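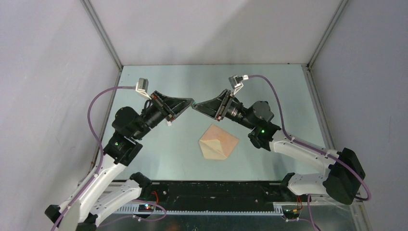
I've had the Wulico training recipe from the Llewellyn lab on our two-arm cell for a few weeks now, and I like it a lot more than I thought I would! The idea is simple enough: you record people folding paper by remote control, but you only keep the bits around each crease and throw away all the waiting about. They say 50 full demos trimmed this way match 865 untrimmed ones. I didn't have the patience for 865 (who does?), so I tried the small set and ran 20 test folds.

First diagonal creases came out lovely — sharp, and mostly corner to corner. Second folds are shakier, and it still gets in a muddle if the sheet slides towards one arm. Training was quick too, 2,000 steps and a cup of tea. My one real moan is the trimming tool, which crashes if your two wrist cameras are even slightly out of step. Rukport have promised a fix in April.

Four stars from me, and I'm trying it on cloth next.

© Trosirau Bench Reviews | Contact us | Back to top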